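Print this page | E-mail this page

Porkier Kitchen Cell: Pre-Run Safety Checklist, With Comments
June revision, form 2389 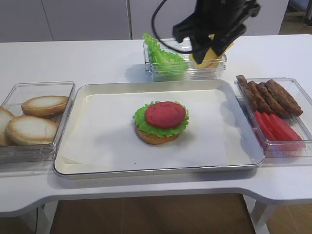 Hui-mei Mak asked after the last revision whether the food checks and the robot checks could go on separate sheets, and argued that they should stay together, as the same person signs for both. Agreed, and I love how much shorter the form got!

Before power-on
[x] Emergency stop pressed, released and reset. Comment: crisp action, no sticking.
[x] Reach zone marked and clear of people. Comment: wonderful to see everyone stepping back without being asked.
[x] Cables have slack through the full swing. Comment: run the arm slowly through every pick and watch the loop near the gripper, especially over the containers.
[ ] Table feet locked. Comment: one foot still turns by hand. Fix before the next run.

Food contact
[x] Gripper fingers washed, sanitized and inspected for nicks. Comment: the Tam fingers clean up beautifully.
[x] Fresh parchment on the tray.
[x] Bread kept in its own container.
[ ] Patties and cut tomato separated. Comment: they are sharing a container on the right of the tray. Please split them, even for a test build. Good habits start here.

Motion
[x] Speed limited to 600 mm per second with a person in the room.
[x] Grip force set to the soft-food profile. Comment: cheese is a great test, as it shows every squeeze mark.
[x] Program 1138 loaded and read back aloud by a second person. Comment: keep doing this, it takes a minute and I'm a huge fan.
[ ] Drop recovery rehearsed. Comment: stop the arm first, then reach in. Always in that order.

Result: 2 repeat items from last time, both under Comments above (table feet, drop recovery). Run allowed at reduced speed only.

Checked by: Nhyira Quansah

Related items
Bremby Gripper Cleaning Log
Voltidska Arm: Daily Stop Test
Labeling Food Containers in a Robot Cell
Who May Enter the Reach Zone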